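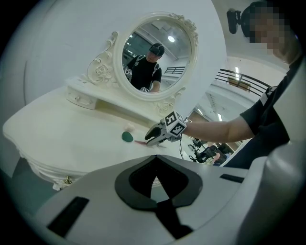
Stendberg hand-held gripper, paired set
Burkano stock number 708

The Stendberg is a hand-held gripper for recording two-handed tabletop tasks. It is sold as a pair, one for each hand. Each unit carries fiducial markers on top so that its position can be worked out from a second camera, and each has its own camera looking forward over the body of the tool. A separate camera can be worn on the side of a cap.

We stock the set next to the Hakell, and most buyers ask how the two differ. The notes below come from our own bench trials in January. Both sets were used on the same small-item tasks by the same operators.

Jaws

Jaw shape matters most with small, light objects. Makeup sponges are an easy pick for either set, because they give under pressure and the tool does not have to be well centered. Slim items such as applicators are harder. They lie low on the table and roll if one jaw touches first. Approach from above with the jaws across the item, and close slowly over the last part of the travel.

Hair clips were the worst item in our trials. Results over 981 attempts, all items together:

Stendberg, clean first pick: 708
Hakell, clean first pick: 542

An attempt was scored as clean if the item left the table on the first close and stayed held until release. Regrips were scored as failures.

Markers

The marker cube can be read from several sides, so it keeps tracking when the wrist turns. Flat markers drop out sooner on the same motion. Keep the printed faces free of tape and fingerprints. Replacement faces are sold in sheets.

Mirrors

A mirror in the work area returns a second copy of any marker that faces it. Tracking software that does not filter by position may jump to the reflected copy. We tested at a vanity table for this reason. With the Marty tracking package, set the working volume to end at the glass and the reflected markers are dropped. With other software, check a short recording before starting a long session.

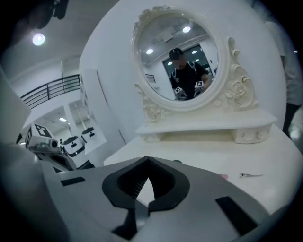 Weight and handling

Stendberg unit, without cable: 542 g
Hakell unit, without cable: 295 g

The Hakell is much lighter and is the better choice for long sessions. Operators using the Stendberg asked for breaks more often. Route the cable behind the forearm and leave slack at the wrist.

In the box

Two gripper units
Two marker cubes, fitted
Two data cables
One spare set of jaw pads
Printed calibration target

The cap camera and its mount are ordered separately.

Trial units

A pair can be borrowed for one week before purchase. Loans go out on Friday. Write to Rania Chidiac at Burkano with the objects you plan to handle, the table height and the tracking software in use. Jaw pads worn during a loan are charged at list price.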